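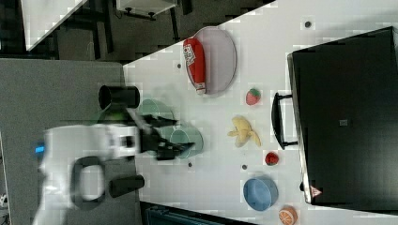 Xolalpa Returns for Season 2 on July 15

Flastero is thrilled to announce that "Xolalpa," the mystery drama that kept so many of you up past midnight, is coming back for a second season! All eight new episodes arrive on the streaming service the same morning, so there will be no waiting from week to week.

Marisa Ferraro returns as Inés, the small-town radio host who began getting calls from a number that was shut off years ago. Damián Salinas is back as her brother Teo, and Sorcha Hegarty joins the cast as a sound engineer with her own reasons for wanting the old tapes.

"We left Inés in a very dark hallway, and people have been writing to me about that hallway ever since," said creator Karla Montes. "I can't wait for them to see which door she picks."

The new season picks up 4 days after the finale and spends much more time in the hills outside town. Filming wrapped in June of last year, with nearly 549 local residents appearing as extras in the festival episode (look for the brass band, they're wonderful). Composer Abundio Gallegos has written a new score, and the title song has been recorded again with a full choir.

Season 1 is streaming now on Flastero for anyone who wants to catch up or start over. A first trailer went up on 7/8/23, and a short companion podcast from Fudberg will follow each episode, with cast members talking through their favorite moments.

"Xolalpa" is produced by Banska for Flastero. Interview requests and preview screeners are available through the Banska press office.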